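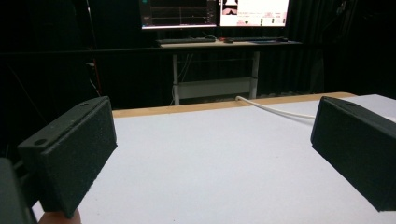
Slide 2 - Why we collect by hand

Open with Kerstin Vogler's question from Friday: how many examples does the Bernora model need? We planned on 800. We now have 3000, and I love going through them!

Say that the gripper is held in a person's hand, so new people learn it fast. Pause on the next picture.

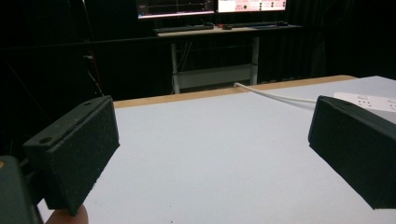

Open fingers over the white table, power strip at right.

Slide 3 - What we keep

Chantelle Du Plessis threw out 382 clips - tell the Parkville story, then take questions.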